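Frequently Asked Questions
Bathroom and Small Storage

Last updated 13 December 2020

Do I need to keep the boxes my toiletries came in?

Usually not. Keep the carton if it holds refills, if it has instructions you still need, or if you may return the item. Otherwise take the contents out and recycle the cardboard. A carton that stays sealed until you need it can go on a shelf as it is.

Where should spare razors go?

In their packaging, out of reach of children, and away from the shower. Put the packages flat with the label side up, or stand them in a row if the shelf is deep enough. Loose razors should have a cap on before they go in a drawer.

How much weight can the Seko two-level shelf hold?

It is meant for light items: cartons, small bottles, folded washcloths, a plate or a soap dish. Heavy things go on the lower level. Please don't use the top board as a step or a seat.

The shelf rocks a little. What can I do?

Loosen all the screws a half turn, press down on the top board with the shelf on a flat floor, and tighten them again. Go corner to corner and not around the edge. If it still rocks, the floor may be uneven, and a felt pad under one leg will fix that.

Can I put the shelf on a table or counter?

Yes. Many customers do. Set it toward the back on one side so the front of the table stays free for sorting. On a painted or varnished surface, use a cloth or pads under the metal legs.

What kind of cloth do you suggest?

Anything that lies flat and can be wiped or washed. The Trodia covers come in plain colors and in prints. A pale print shows dust sooner than a dark one, but it also makes it easier to spot a dropped cap or a small screw. Trim or fold the cover so it doesn't hang where someone could catch it.

How do I clean the cover?

Shake it outside, then check the care label. Coated covers are wiped with a damp cloth and mild dish soap. Fabric covers go in the machine on cold – no bleach on the printed ones. Let either kind dry fully before you put cardboard packages back on it.

I have too many duplicates. Where do I start?

Take everything out and put it on one table. Group it by use: shaving, teeth, hair, skin. Packages of the same kind go side by side so you can see what you have. Open items go to the front and get used up first. Sealed ones go to the back or on the lower level.

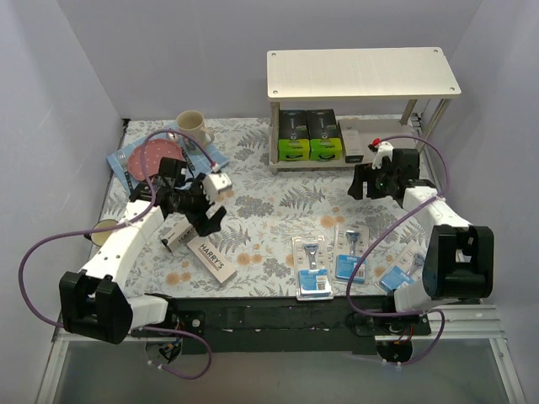

Small things that slide around, like hair ties and sample tubes, can sit on a plate or in a shallow dish until you decide where they belong. Don't start putting things back until the groups are done.

How often should I go through it all?

Every 2 months is enough for most homes. Check dates on creams and sunscreen, and throw out anything that has separated or smells off.

Is the Mavromatis dish the right size for the lower level?

The small and medium dishes fit. The large one sticks out past the front legs, so we suggest keeping it on the counter.

Can I return a shelf after I have put it together?

Yes, within 7 days of delivery, with all the screws. Take it apart first and pack it the way it came.

Who do I contact about a missing part?

Write to Larasati Sutanto at the Plomadex parts desk. Include your order number and say which part is missing. Spare screws and foot pads are sent free of charge.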